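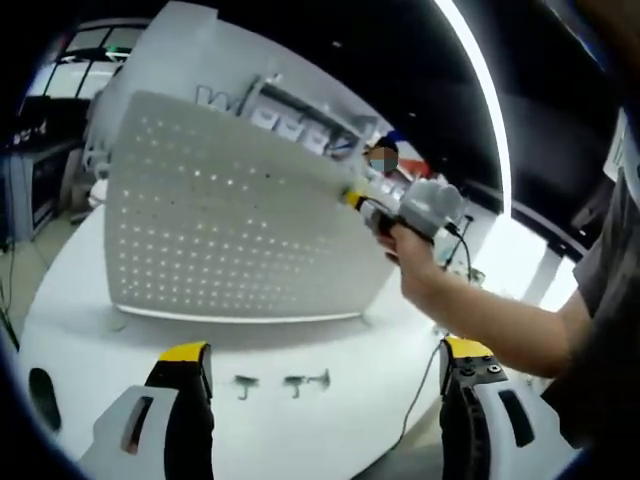
Animham Tuesday Swim Club

Quick one before I have to leave for work. Bullet points would be neater but no time, sorry.

So the pool. Back open, finally! Went in at 6:40 this morning and the changing rooms smell of paint but the water is lovely. Lane 2 still has the weird current near the deep end. If you swim there you know.

New timetable is up by the front desk. Our slot moves half an hour later, which I hate, but the parking is easier so fine. Fast group keeps the two lanes by the wall. Everyone else spread out and please, please look before you push off.

My own swimming: bad. Took most of July off and it shows. Did 40 lengths with around 10 stops, mostly pretending to fix my goggles. Shoulder is ok. Left calf cramped on the way back and I had to hang off the rope like a wet towel.

Trip to Cellano lake is still on. Cold, muddy, wonderful. Bring shoes you don't mind ruining, the path down is all sharp gravel. Last year I wore flip flops, never again. Bring a flask too. The cafe at Rodonero does great pie but it closes at 2 and we always get there late becuase somebody wants one more lap. (Me.)

Also still trying to finish the Lappalainen training book. Stuck on the breathing chapter. It wants me to breathe every three strokes and I just can't, I go crooked and drift over the line and swallow half the pool. Will keep at it.

Ok bus in five minutes. Suit is still in the bag from this morning, must remeber to hang it up tonight.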